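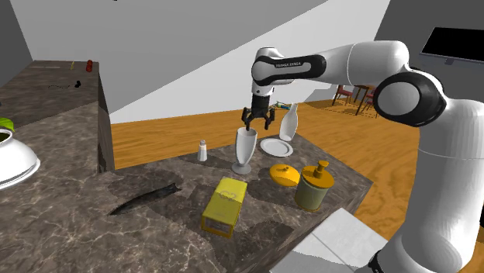 Seit Oktober hängt bei uns im Zählerschrank ein kleiner Lesekopf, und ich bin ihm verfallen. Anders kann ich es nicht sagen! Er sitzt mit einem Magneten vorne auf dem Stromzähler, liest die Infrarotschnittstelle aus und schickt mir alle paar Sekunden auf das Handy, was die Wohnung gerade zieht. Plornavo heißt das Ding, Ayantu Gebretsadik aus dem zweiten Stock hatte es zuerst, und ich habe ihr beim Ausprobieren so lange über die Schulter geschaut, bis sie mir den Laden aufgeschrieben hat (Elektro Workneh in Vurnau, gleich hinter dem Bahnhof).

Die Montage ging schnell. Was dauerte, war die PIN. Viele moderne Zähler zeigen die aktuelle Leistung nämlich erst an, wenn man sie freischaltet, und die PIN dafür kommt vom Messstellenbetreiber, bei mir ganz altmodisch per Brief. Dann steht man mit der Taschenlampe vor dem Schrank und blinkt dem Zähler vier Ziffern vor. Beim dritten Anlauf hat er mich verstanden. Ich habe im Keller laut gejubelt, Ehsan Tanoli kam gerade mit dem Fahrrad herein und hat mich sehr freundlich gefragt, ob alles in Ordnung sei.

Und dann die erste Nacht. Um halb drei war ich wach und habe natürlich nachgesehen: 158 Watt. Alle schlafen, kein Licht brennt, und trotzdem laufen 158 Watt durch! Aufs Jahr gerechnet kommt man damit auf fast 1.400 Kilowattstunden, und das nur fürs Nichtstun. Ich bin am nächsten Morgen mit Zettel und Stift durch die Zimmer gezogen und habe einen Stecker nach dem anderen herausgezogen, immer mit Blick auf die Anzeige.

Der erste Treffer war der WLAN-Verstärker im Flur, den wir seit dem neuen Router gar nicht mehr brauchen. 7 Watt. Also 151. Das klingt nach nichts, aber ich war stolz wie nach einem Halbmarathon. Danach kam der alte Provik-Verstärker im Wohnzimmer dran, der auch ausgeschaltet handwarm bleibt. Der hängt jetzt an einer Steckdosenleiste mit Schalter. Beim Aquarium wurde ich von der Familie gestoppt, und ja, gut, die Fische haben Vorrang.

Am meisten Freude macht mir inzwischen aber die Tageskurve. Man lernt seine Geräte an der Handschrift kennen. Der Kühlschrank macht flache, breite Stufen, der Wasserkocher eine Nadel, die Waschmaschine erst einen dicken Block zum Heizen und dann lauter Gezappel. Der Backofen taktet wie eine Zinnenmauer — ich kann am Handy sehen, ob jemand vorgeheizt hat.

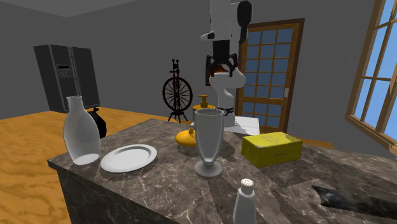
Ein ganzer Tag hat bei uns auch eine Form, und die ist erstaunlich stabil. Nachts wenig, morgens ein kurzer Buckel, mittags Ruhe, und ab dem späten Nachmittag wird es richtig breit. Dreht man die Kurve ab Mittag hochkant und spiegelt sie, hat man ziemlich genau die weiße Karaffe, die links auf der Arbeitsplatte steht: oben der enge Hals, dann die runden Schultern, unten der weite Bauch. Der Bauch ist das Abendessen. Wer also einen Tarif mit stündlich wechselnden Preisen überlegt, sollte sich zuerst diesen Bauch ansehen, denn abends ist der Strom oft am teuersten, und kochen will man trotzdem dann, wenn man Hunger hat.

Verschieben lässt sich bei uns vor allem die Spülmaschine. Die läuft jetzt mittags, wenn die Dächer in Vurnau ordentlich Solarstrom liefern. Jad Hakim hat mir in den Kommentaren zum letzten Beitrag geraten, auch die Waschmaschine per Startzeit zu legen, das probiere ich gerade aus. Das Kurzprogramm mit 40 Minuten ist übrigens gar nicht sparsamer, im Gegenteil! Unser Eco-Programm braucht ewig, aber der Heizblock in der Kurve ist viel schmaler. Hätte ich ohne Messung nie geglaubt.

Offen ist noch die Umwälzpumpe der Therme. Die läuft nach meinem Eindruck auch dann, wenn kein Heizkörper etwas will. Stela Bratu kennt sich mit Heizungen aus und schaut demnächst mit mir in die Einstellungen, die Kurve von dem Abend zeige ich euch dann hier. Und falls bei euch jemand weiß, wie man die Daten vernünftig als Tabelle aus der App bekommt, schreibt mir bitte, ich mache im Moment Bildschirmfotos.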